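Plorora Windows and Doors
Minutes of the Product and Supply Meeting, July 2024

Present: representatives of Plorora (sales, purchasing, quality), the Edby assembly plant, and the Somton warehouse. Apologies were received from the Lūse office.

1. Minutes of the previous meeting
The minutes were approved with one correction. Under item 4, "hinge side" should read "lock side."

2. Sliding door rollers
Purchasing reported that the new stainless steel rollers for the two-panel patio door have been delivered to Edby. The order was for 2,000 pieces, of which 336 were held at incoming inspection for bore diameter outside the drawing tolerance. The supplier has accepted the return and will ship replacements at its own cost. Edby confirmed that the remaining stock covers current orders.

Quality asked that the drawing be reissued with the bore tolerance shown on the front sheet. Agreed.
Action: Quality to reissue the drawing. Purchasing to confirm the shipping date for the replacements.

3. Threshold profile
The low threshold was discussed at length. Dealers continue to ask for a flush version for ground-floor openings. The Edby plant stated that the present drain channel cannot be lowered without a new die, and that the die maker's quotation from January has expired. Sales considered that the flush version should be offered only for sheltered openings until a full water test has been completed. The meeting did not reach a decision and the item was carried over.
Action: Edby to obtain a new quotation.
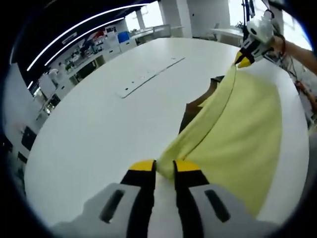 Minutes recorded by Marin Ionescu, Product Office

4. Wholesale price list
The revised list was tabled. Prices for white and anthracite frames remain unchanged. Wood-grain finishes will carry a separate surcharge line. The minimum quantity for the lowest price band stays at 1,000 linear meters per order, and mixed colors may be counted toward it. Somton asked that the list state clearly whether corner cleats are included. They are, for frames ordered cut to length only.
Action: Sales to add a note on corner cleats and circulate the final list to dealers.

5. Warehouse matters
Somton reported 293 door sets in storage awaiting collection. Storage charges under the dealer terms have not been applied so far. It was agreed that written notice be given to the dealers concerned before any charge is made. Glass racks in the second bay are to be relabeled by unit width.

6. Other business
Edby requested an updated contact sheet for urgent spare parts orders. The Product Office will supply it with these minutes.

The date of the next meeting will be notified by the Product Office.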